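Sorting out the screwdrivers (a rainy Saturday job)

Posted by Lutfa Miah in Sheds & Garages

I put this off for ages. Every time I needed a Phillips head I'd go through the kitchen drawer, then the glovebox, then the bucket under the laundry sink, and I'd come back with a flathead and a bad mood. My neighbour Fiachra Nic Giolla finally gave me his spare tool case on the condition that I'd fill it properly and stop borrowing his. So here's how I went about it, and you can do the same in an afternoon with a cup of tea on the go.

What you'll need: a hard case with a lid that latches, a basket or tub with holes in it, an old toothbrush, a couple of rags, some dish soap, and a clear table. A bit of light machine oil is handy too if you've got rust (I did).

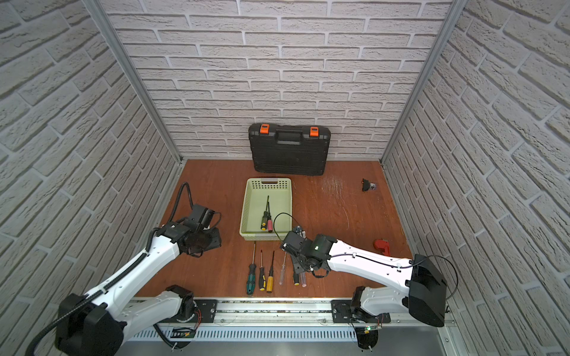 Get every screwdriver you own onto the one table before you decide anything. I mean every single one! Check coat pockets, check the barbecue, check whatever you used to open the last tin of paint. Lay them in a row with the handles towards you and the shafts pointing away, and don't fuss about getting them straight. Mine covered everything from a big dark green and black one with a long silver shaft down to a much shorter black and yellow one with a reddish tip, and I'd forgotten I owned half of them. Stand the case up at the back, out of your way, and keep the basket handy between the two.

Now look at the tips. Hold each one up to the window and turn it slowly. A flathead should have square corners, and a Phillips should have four crisp wings with no shiny rounded bits. If it's chewed up it'll chew up your screws as well, so give it a new career as a paint stirrer. I lost two this way and was a little sad about one of them, a Finico my brother-in-law Shinji Katayama left here when he moved to Hobart.

Next, the wash. Wipe the handles with warm soapy water and get the toothbrush into any grooves, where the grime really packs in. Don't leave them soaking, especially if you've got older ones with timber handles. Dry them with a rag straight away, then stand the tub somewhere airy. Rusty shafts get a rub with fine steel wool and a single drop of oil, wiped back off again so the case doesn't end up greasy.

Then sort. I tried sorting by colour first (it looked gorgeous and was completely useless). Bhavana Panicker from my Thursday class told me to sort by tip and then by length, and she was right. Flatheads on the left, Phillips on the right, shortest to longest in each lot. Anything odd, like a Torx or one of those square-drive ones, goes at the end.
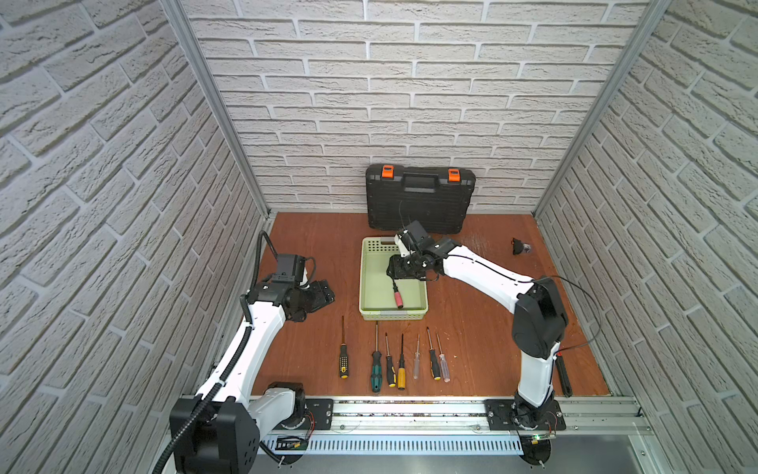
Skumgate Home & Shed Notes, Issue 27

The basket does the in-between work. Drop the ones you reach for all the time in there and leave the others lined up on the table while you make up your mind. My red and pink handled one was always going to be a basket one, it's the perfect size for cupboard hinges and I'd know that handle anywhere. I'd pick something perforated like this green one too, because grit falls through the holes and you can tip the rest out over the garden.

Lay your case flat before you load it. I've loaded one standing up and had the whole lot slide to the bottom the minute I let go of the lid! Flat on its back, lid open, longest drivers in first along the hinge side, then the shorter ones in front. If there's no moulded tray, a folded tea towel between layers stops the rattling. Close it, do up both latches, and give it a gentle tilt to hear whether anything's rolling about.

Last thing, labels. A strip of masking tape on the lid saying what's inside is plenty. Seul-gi Yook wrote in to say she puts a dot of nail polish on the end of each Phillips handle so she can grab the right one without looking, and I'm pinching that for November when I do the spanners.

If you've got a good trick for storing loose driver bits, pop it in the comments, mine are still in a jam jar.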